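# 旧铜挂锁：锁体发暗，要不要抛光，用什么润滑

**分类：** 五金 / 挂锁与锁芯
**状态：** 未结

---

**gedgate_仓管** · 09:14

手头一把小挂锁，黄铜锁体，钢锁梁，平时锁工具柜。锁体氧化得厉害，表面深一块浅一块，刻字基本磨平，认不出厂家。锁梁反倒还亮。

现在的毛病：

- 钥匙插到底，转动前有一段发涩，要来回晃 2 次才能过。
- 锁梁弹起无力，得用手拉。
- 锁梁合上后能锁住，拉拽无松动。

三月份往里喷过一次 WD 类的除锈剂，顺了几天，之后比原来更涩。想问两件事：润滑该用什么；锁体要不要顺手抛光。

---

**弹子与弹簧** · 09:31

先说润滑。除锈剂的溶剂挥发后剩一层薄油，粘铜粉和灰，弹子孔里就成了研磨膏。顺几天再变涩，是典型过程。

处理顺序：

1. 锁打开，钥匙孔朝下，用无残留的电子清洁剂冲，冲到流出来的液体不发黑。
2. 晾干，至少过一夜。不要用热风枪，弹子弹簧很细。
3. 干石墨粉，少量。蘸在钥匙齿上，插拔 20 次，擦掉钥匙上多余的粉。
4. 锁梁根部的两个孔另算，那里可以用一滴轻机油。

石墨和油不要进同一个孔。

---

**Kustano用户_老徐** · 09:48

石墨这条不同意。室内柜子没问题，潮湿环境里石墨会吸潮结块，而且它导电，和铜、钢在一起有电偶腐蚀的条件。我现在一律用 PTFE 干膜，喷完溶剂挥发，剩下一层白膜，不沾灰。

我在 Tasport 的码头仓库管过一批挂锁，石墨的那批到第二年春天一半转不动，换 PTFE 之后没再拆过。

---

**弹子与弹簧** · 10:02

码头是盐雾环境，和工具柜不可比。转不动的那批拆开看过没有？弹簧锈断和石墨结块，手感差不多，原因两回事。

PTFE 我也用，不反对。缺点是喷多了会在弹子孔口堆膜，冷天弹子回位变慢。楼主本来就是弹簧偏软的症状，我倾向石墨。

---

**Kustano用户_老徐** · 10:10

拆了 3 把。两把是弹子孔里的黑色硬块，一把是弹簧断。样本不大，结论我保留。

---

**jires_工坊** · 10:37

补充锁梁的问题。弹起无力和锁芯无关，通常是下面几种：

- 锁梁长脚一侧底部的压簧疲劳；
- 长脚孔里积了灰泥，簧压不下去也弹不起来；
- 锁梁受过侧向力，两脚间距变了，蹭孔壁。

判断方法：打开后把锁梁转到一边，按长脚，看回弹。按得下、弹得慢，多半是脏；按下去没有力，是簧。间距用卡尺量，短脚的端部和根部各量一次，两个数应一致。

铆死的锁体换不了簧，底部有销子的可以试，但销子冲出来再装回去很少能齐平。小锁不值这个工。

---

**gedgate_仓管** · 11:05

量了，两处读数一致，没变形。按长脚能回弹，慢。那就是脏。先按清洗来。

抛光呢？柜门上还有 Jireš 的一把新锁，两把挂一起颜色差太多，班组里有人嫌难看。

---

**弹子与弹簧** · 11:20

不建议。暗色那层是氧化膜，稳定，对铜有保护。抛掉之后几个星期又会发暗，先从手指印的地方开始，更花。

而且抛光膏进钥匙孔就前功尽弃。

---

**砂纸目数** · 11:52

抛不是不行，方法对就行。钥匙孔和锁梁孔用美纹纸封住，纸压实。先用中性洗涤剂去油，再用 3000 目水砂纸顺一个方向走，最后棉布加少量铜油。不要用布轮，小锁体边角几下就圆了，刻字本来就浅，一轮下去全没。

做完上一层微晶蜡，可以延缓发暗。别上清漆，磕掉一角之后漆边下面会烂。

---

**Kustano用户_老徐** · 12:06

刻字还想辨认的话，抛之前先拓。薄纸蒙上去，软铅笔平涂，或者侧光看。磨到很浅的字，拓出来有时能多认一两个。

醋和盐那类办法也别用。黄铜含锌，酸泡久了脱锌，表面发红，那个颜色擦不回来。

---

**砂纸目数** · 12:15

脱锌这点同意。柠檬酸也一样，稀的、短时间可以，多数人控制不住时间。

---

**gedgate_仓管** · 16:40

进度：清洁剂冲了几遍，头两遍出来的是黑灰色，后面清了。锁梁孔里用木牙签掏出一点灰泥，回弹比上午快。石墨还没上，等明天干透。抛光暂时不做，先拓字。

锁体现状如下，表面未处理。 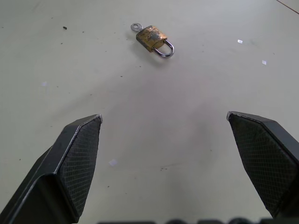
Tatiana Vlček：拓字之前先把锁体用酒精擦一遍，油膜会让铅笔打滑，浅的笔画显不出来。另外石墨上完先空锁几天再挂回柜门，开着锁梁试钥匙，确认每次都能回位，免得锁死在柜子上还得剪。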